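강의노트 > 교양 > 식탁의 문화사

3강. 숟가락과 젓가락: 왜 우리는 둘 다 쓸까

지난 시간에는 그릇을 다뤘지요. 밥그릇의 깊이와 굽 높이만으로도 밥 먹는 자세를 꽤 많이 짐작할 수 있었습니다. 오늘은 드디어 수저입니다! 제가 이 과목에서 제일 좋아하는 회차라 말이 좀 길어질 수 있어요. 읽기 자료는 Grametora 독본 133쪽부터인데, 못 읽고 온 분도 따라올 수 있게 적어 두었습니다.
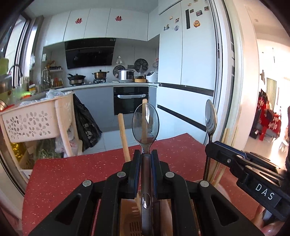
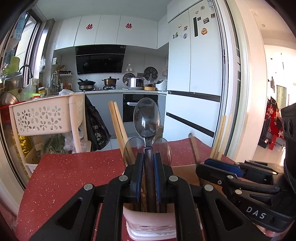

먼저 말부터 봅시다. '수저'라는 단어는 숟가락과 젓가락을 한꺼번에 가리킵니다. 서로 다른 도구 둘을 묶어 한 벌로 부르는 말이 일상어로 단단히 자리 잡았다는 게 저는 볼 때마다 신기합니다. 영어의 cutlery도 여러 도구를 아우르지만 '한 사람 앞에 놓이는 한 벌'이라는 느낌은 훨씬 약하지요. 그런데 부엌에서는 이 한 벌이 늘 같은 재질로 맞춰지지는 않습니다. 위의 첫 사진처럼 스테인리스 숟가락 곁에 밝은색 나무젓가락이 서 있기도 하고, 둘째 사진의 분홍색 수저통처럼 투명한 플라스틱 숟가락과 나무젓가락 묶음이 한 통에 꽂혀 있기도 해요. 상에 오를 때의 짝과 통에 꽂혀 있을 때의 짝이 다를 수 있다는 점, 오늘 내내 기억해 주세요. 유물을 읽을 때 바로 이 문제가 생깁니다.

1. 숟가락이 먼저

한반도에서 숟가락은 아주 오래된 도구입니다. 함경북도 나진 초도 유적에서 뼈로 만든 숟가락이 나온 것이 자주 인용되는 이른 예이고, 삼국시대로 오면 청동 수저가 보입니다. 공주 무령왕릉에서 나온 청동 숟가락과 젓가락은 꼭 도판으로 찾아보세요. 숟가락 면이 생각보다 납작하고 넓어서 처음 보면 "이걸로 국을 어떻게 먹었지?" 하는 생각이 듭니다(저는 대학원 때 그 생각 하나로 한 학기를 보냈어요).

고려시대 숟가락은 또 분위기가 완전히 다릅니다. 옆에서 보면 자루가 크게 휘어 S자에 가까운 곡선을 그리고, 자루 끝이 제비 꼬리처럼 갈라진 것도 있습니다. 조선시대로 내려오면서 자루는 차츰 곧아지고 두꺼워지며, 술잎(음식을 뜨는 넓은 부분)도 후대로 갈수록 둥글어집니다. 우리가 아는 숟가락 모양에 가까워지는 거죠. 곡선 하나가 펴지는 데 몇백 년이 걸렸다고 생각하면 좀 두근거리지 않나요?

용어 정리
- 술잎: 음식을 뜨는 부분. '술총'과 헷갈리지 말 것.
- 술총: 숟가락의 자루.
- 시저(匙箸): 숟가락과 젓가락을 함께 이르는 한자어. 제사 용어에 남아 있음.
- 삽시(揷匙): 제사에서 메(밥)에 숟가락을 꽂는 절차. 평소 밥상에서 밥에 숟가락을 꽂아 두면 혼나는 까닭이 여기서 나왔다고들 설명함.

2. 밥을 무엇으로 뜨는가

중국과 일본에서도 숟가락을 쓰지만 밥은 대체로 젓가락으로 먹습니다. 우리는 밥과 국은 숟가락, 반찬은 젓가락으로 나누는 편이고요. 흔히 드는 설명이 몇 가지 있습니다. 국물 음식이 많아서라는 설명, 찰기가 적은 잡곡밥을 오래 먹어서라는 설명, 유교 경전의 예법을 따랐다는 설명. 시험 답안에 하나만 골라 쓰는 분이 매년 계신데, 저는 하나로 다 풀린다고 보지 않습니다. 국물 음식은 이웃 나라에도 얼마든지 있거든요!

그릇과 함께 생각하면 훨씬 재미있어집니다. 밥그릇을 손에 들고 입 가까이 가져가면 젓가락만으로도 밥을 먹기 쉽습니다. 그릇을 상에 내려놓고 먹는다면 상에서 입까지 음식을 나르는 거리가 길어지고, 그만큼 숟가락이 유리해지지요. 뜨거운 놋그릇이나 묵직한 사기그릇을 떠올려 보세요. 들고 먹고 싶은 물건은 아니잖아요? 물론 그릇이 무거워서 숟가락을 썼는지, 숟가락을 썼으니 그릇이 무거워도 괜찮았는지는 따로 따져야 합니다. 이 순서 문제는 토론 시간에 싸워 봅시다.

3. 젓가락의 길이와 끝

중국 젓가락은 길고 끝이 뭉툭한 편, 일본 젓가락은 짧고 끝이 뾰족한 편, 우리 젓가락은 그 중간쯤에 납작한 금속제가 많다고 정리합니다. 큰 접시를 가운데 두고 나눠 먹는 상에서는 긴 것이 편하고, 생선 가시를 바르려면 뾰족한 것이 편하다는 식의 해설이 따라붙는데, 듣기에는 아주 그럴듯합니다. 다만 이런 비교표는 예외가 정말 많아요. 우리도 나무젓가락을 늘 써 왔고, 박물관에 금속 젓가락이 많은 데는 나무가 땅속에서 잘 썩는다는 사정이 크게 작용합니다. 남은 것만 보고 "옛사람은 모두 금속 수저를 썼다"고 쓰면 감점입니다. 정말로 감점합니다.

앞에서 수저통 이야기를 꺼낸 것도 이 때문이에요. 지금 어느 부엌의 수저통을 그대로 땅에 묻고 오래 기다린다면 무엇이 남을까요? 스테인리스는 꽤 버틸 테고 나무젓가락은 먼저 사라질 겁니다. 플라스틱은 골치 아프게 오래 남겠죠. 발굴하는 사람이 숟가락만 잔뜩 찾아내고 "이 집은 젓가락을 쓰지 않았다"고 적는 장면을 상상해 보세요.

4. 읽기 자료 메모

나훔 테스파마리암(Nahom Tesfamariam)의 글은 Grametora 독본 184쪽에 있습니다. 손으로 먹는 식탁에서 자란 필자가 처음 숟가락을 쥐었을 때의 어색함을 쓴 수필인데, 제가 이 독본에서 가장 아끼는 글입니다. 음식의 온도를 손끝이 먼저 안다는 대목을 특히 천천히 읽어 주세요. 도구가 편리함을 주는 대신 무엇을 가져가는지, 우리처럼 평생 수저를 써 온 사람은 좀처럼 떠올리기 어렵습니다.

과제 2

집이나 자취방, 학교 식당 가운데 한 곳을 골라 수저가 어디에 어떻게 놓여 있는지 관찰하고 300자로 쓰세요. 눕혀 두는지 세워 두는지, 술잎이 위를 보는지 아래를 보는지, 숟가락과 젓가락을 섞어 두는지 칸을 나누는지. 해석은 마지막 한 문장에만 넣고 나머지는 본 것만 적습니다. 해 보면 의외로 어렵고 아주 재미있어요.

제출: 2025-11-26, 수업 시작 전까지 종이로. 4강은 상(床)과 소반입니다. 다리 모양 이야기를 잔뜩 할 예정이니 개다리소반과 호족반 도판을 미리 보고 오세요.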